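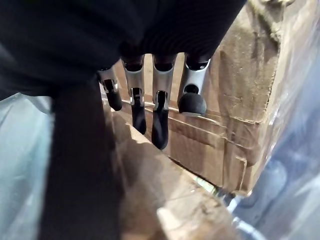
Figure 2. Corrugated cardboard at the packing station, seen at close range from the hand side.

3.2 Carton handling at the packing station

The second part of the study deals with the cartons themselves. Earlier work at the Birneston site treated the carton as a fixed quantity with known outer dimensions, and recorded only whether the goods fitted. This is adequate for planning pallet loads. It says little about the step in which most damage to the board is introduced, namely the interval between erecting the carton and closing it.

Cardboard surfaces at a packing station lie at different heights, and the hand has to work close to their edges (Figure 2). We therefore distinguish between face contact, in which load is spread over the liner, and edge contact, in which it is carried by a short length of exposed fluting. Stüber (Benedikt Stüber, internal report, 21 December 2019) proposed a third category for contact along a score line. We did not adopt it, as score-line contact could not be separated reliably from face contact in our records.

Two carton grades were used. The first, supplied by Stöcker, is a single-wall board with a brown outer liner. The second, supplied by Gemton, has the same nominal thickness but a heavier inner liner. Blanks were stored flat in the packing room for 20 hours before use and were erected by hand. Bottom flaps were taped along the center seam only. No blank was used more than once.

Each grade was represented by 300 cartons. After packing, every carton was emptied and inspected under a lamp held at a low angle to the surface, which makes shallow dents easier to find. A dent was recorded if it could be felt with a fingertip, and an edge was recorded as crushed if the fluting had closed over a length of 20 mm or more. Tears at the flap corners were noted separately and are not included in the dent totals.

Crushed edges were concentrated on the upper rim of the side walls in both grades. Dents on the faces were more widely spread and showed no clear link to the order in which items were placed. The heavier liner of the Gemton board reduced face dents but had little effect on the rims, where the fluting is exposed whatever the liner weight. Folding the flaps fully outward before packing moved the contact from the rim to the fold.

Inspection results were entered in the Nileo record sheets by carton position and grade. The January series, in which the storage period was varied, is treated in Section 3.3.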